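mernel-minewater

README and data card, last touched July 22, 2025

Hi, and thanks for downloading. This is a set of water and power readings from the Mernel copper concentrator and the pumping line that feeds it from Skovesham. I put it together because I got sick of arguing about how much power it takes to push water uphill to a dry mine site with nothing but annual totals to argue from. The annual totals are fine for a glossy report. They're hopeless if you want to know what happens in the second week of a dry spell when the creek licence gets cut back and the bore field has to carry the whole plant.

What's in it

There are 3106 daily records in the raw file and 3059 in the cleaned one. Each record is one day at one metering point. The difference is made up of days I threw out, mostly meter swaps and one ugly stretch where the Skovesham flow meter reported the same value over and over until somebody gave it a good clean (I'm told it was full of scale, and having seen the inside of that pipe I believe it).

Columns, in the order you'll meet them:

date - local date, year first
point - intake, booster, plant or return
flow_kl - kilolitres through the meter that day
head_m - pumping head in metres, worked out from pressure, so don't treat it as a survey figure
kwh - electricity used by the pumps at that point
source - creek, bore or mixed
ore_t - tonnes milled, plant rows only, blank everywhere else
flag - see further down

The raw file keeps the original headings from the Nustetby logger, which are in capitals and full of spaces. I left them alone on purpose. If you want nice names, use the cleaned file.

Where the numbers come from

The flow and power readings come off the Nustetby loggers at each pump shed. They save a reading every 20 minutes and I've added those up to the day. I can't share the finer readings, sorry! The site was happy for daily figures to go out and that's where the agreement stops. The milled tonnes come from the shift sheets, typed in by hand at the plant office, and you can tell. There was one lovely day when the mill put through more rock than the pit has ever held. That one's gone.

Milled tonnes are dry tonnes, by the way. I've had a couple of people divide the water by wet tonnes from some other source and then write to me about the odd answer.

The Chrysikopoulos correction

Before May the booster meter was reading through an old multiplier that nobody had updated after the motor was changed. The cleaned file fixes this with what everyone at site calls the Chrysikopoulos correction, after the spreadsheet it first turned up in. It's a straight scaling of kwh at the booster, nothing fancy, and rows it touches carry the flag C. If you'd sooner do your own, take the raw file and start from there. I did try a version that changed with flow and it made almost no difference to the daily totals, so the simple one stayed.

I know a scaled column makes some people twitchy. It makes me a bit twitchy too, which is why both files are in the download and always will be.
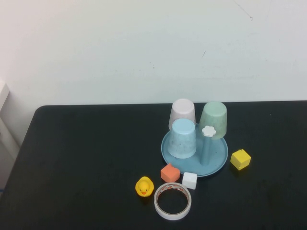
One reader wrote in to say that the correction is all well and good, but that the return line is the real worry, as water coming back from the tailings dam gets counted at the return meter and then again at the plant. Fair point, and I should've spelled it out in the first release. Plant flow is everything going into the plant, new water and return water together. To get new water, take return away from plant for the same date. Don't add up all four points and call it site use, you'll get a number that's much too big and somebody will quote it.

The same reader asked if evaporation from the dam could go in as a column. I'd love it to! But there's no pan on site and I don't want to drop a modelled number in among the measured ones. If you've got a decent weather series for the district, joining it on date is easy enough.

Flags

C - booster power scaled, as above
M - meter changed that day, raw file only
E - part of the day estimated from the hours on either side
R - licence restriction in force at the creek
blank - nothing to report

A row can carry more than one, with a slash between. The R flag is my favourite and it's the reason I started all this. Filter on R and watch the source column flip over to bore, then look at the power per kilolitre. The bores are deep and the pumps are old, and every kilolitre costs more to lift. I won't put my own chart in here because I'd like you to draw yours first.

Things it's good for, and things it isn't

Good for power per kilolitre by source, for seeing how the plant behaves in a dry stretch, for teaching (I've used it with a room full of second-years and they found two mistakes in an hour, both now fixed). It isn't any good for water quality as there isn't any in here, and please don't use it to say what copper mines do in general. It's one plant with one pipe and a fairly odd hill in the middle.

There's also no diesel. The standby sets at Skovesham do run now and then and their fuel isn't metered separately, so on those days kwh is low and the pumps look better than they are. Most of them have an E flag but I wouldn't swear to all of them.

Loading it

Plain comma-separated text, one header line. Anything will open it. If your program insists on guessing column types from the first 2000 rows, tell it that flag is text or it'll decide the column is empty and quietly bin the lot. Ask me how I know.

Licence and updates

Use it for whatever you like, including paid work, as long as you say where it came from and mention which file you used. Corrections are very welcome - send the date, the point and what you reckon is wrong, and I'll check it against the logger dump. The next release should have the second bore meter as its own point, once the cable to the shed has been put back in the ground.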